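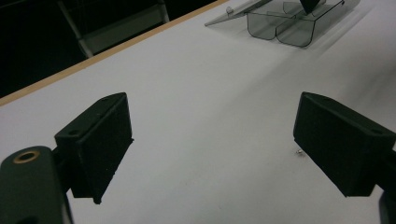

Carleen Whitcombe doubts you need more episodes at all. She said as much in the other thread, and I think she should say it again where people can see it, before you spend another week collecting.

trevaskis_bench
Fair enough. Some background for anyone who missed the other thread. I'm collecting demos with a hand-held gripper for small parts work. The task is pick up a screw from a white table and drop it in a tray. I have 3679 episodes so far from 2 tables. The policy gets over the screw fine and then closes too early or too high. On the bigger parts it does well.

Carleen Whitcombe
Since I've been volunteered. My point was that your episodes are nearly all the same episode. You told us you start every one from the same side at the same height. Adding more of those teaches it nothing new about the last half inch, and the last half inch is where it fails.

gantry_dan
Disagree. Small parts just need more data. We had the same trouble at Garkbridge with washers and it went away when we doubled the set. We didn't change how anyone did the picks.

Carleen Whitcombe
Did you double it with the same people?

gantry_dan
No, we had two new people by then.

Carleen Whitcombe
Then you did change how the picks were done. Two new people bring two new sets of habits.

gantry_dan
Maybe. We didn't test it separately so I can't prove it either way. I still wouldn't tell someone to stop collecting.

mopane
How big is the screw in the image after you resize? That picture is full size I assume. A tiny silver screw on a white top is hard enough to see there. If you shrink it down for training it could be a couple of gray pixels, and your table has smudges on it too.

trevaskis_bench
We resize pretty hard. I'd have to look up the exact number. I never opened the resized ones, only the originals.

mopane
Open them. Put 40 of the resized ones up in a grid and see if you can point to the screw in each. If you can't, the network is guessing from the way your hand is moving.

oldfixture
Second this. Also watch the shadows. The fingers throw a soft shadow on the table under them, and the screw has hardly any shadow of its own. I would guess the model is using the finger shadow to judge height. Change the lamp and it will close at the wrong time.

gantry_dan
Would that be so bad? People use shadows too. If the lamp in the cell is fixed, let it use the shadow.

oldfixture
Fine if the lamp is fixed. He said 2 tables, so I'm assuming two sets of lights.

trevaskis_bench
Two rooms, yes. One has a window. I recorded in that one mostly in the morning.

oldfixture
Well, there you go. Split your results by room and by hour before you do anything else.

kestrel_h
Different question. Do you keep the failed grabs? When I miss a small screw I usually go back down and get it on the second try. We used to throw those out because the rule was one clean pick per episode. Then we started keeping them and the robot learned to try again.

trevaskis_bench
Thrown out, all of them. The instructions I got said clean demos only. If I fumbled I hit discard and started over.

kestrel_h
I would stop doing that. Keep the ones where you miss and recover. Toss the ones where you give up or the screw goes on the floor.

Carleen Whitcombe
Agree on keeping recoveries, with one caution. If you keep the whole thing, the model also learns the miss. Mark the point where the recovery starts and train from there. It's slow work but you only need to do it for the recoveries.

kestrel_h
We never marked anything and it was fine.

Carleen Whitcombe
Fine by what measure?

kestrel_h
It picked up more parts than it did before. I don't have a chart for you.

mopane
Are those pads flat all the way across? Flat blocks on a screw that small are going to be touchy no matter what the data looks like. You might be grabbing it in the demos by pressing into the table a little, and the arm won't press the same way you do.

trevaskis_bench
Flat inner faces, yes. And I do press down some. I can feel when the tips touch the table and then I squeeze. I didn't think of that as part of the task.

mopane
Then your demos depend on something you feel and the camera doesn't record. I would put that above the lighting.

gantry_dan
OK, I'll give you that one. We had tapered tips on the washers and nobody had to press.

oldfixture
Zorken sells a thin tip, and so does Clerbridge. Whatever you get, put it on the hand-held and on the arm both. Don't collect with one and run with the other. And don't mix the new episodes with the old ones without a label for which tip was on.

trevaskis_bench
Here is what I plan to do. Look at the resized pictures first. Split the results by room. Then record a short batch of 7 start positions, some high and some low, with the screw turned different ways, and keep the recoveries. No new tips until I see what that does.

Carleen Whitcombe
I'd move some of the other stuff on the table around too. If the clear plastic piece is at the far end in every episode, the model can use it as a landmark.

trevaskis_bench
It's in the same spot in most of them. I'll move it between batches.

gantry_dan
Move it and also take it away in some. Post the numbers for both rooms when you have them. I still think the bigger set wins.

trevaskis_bench
Looked at the grid this afternoon. I could find the screw in maybe half. Raising the crop size tonight and rerunning on the old data before I record anything.

mopane
Crop around the fingertips if you can. You don't need the floor.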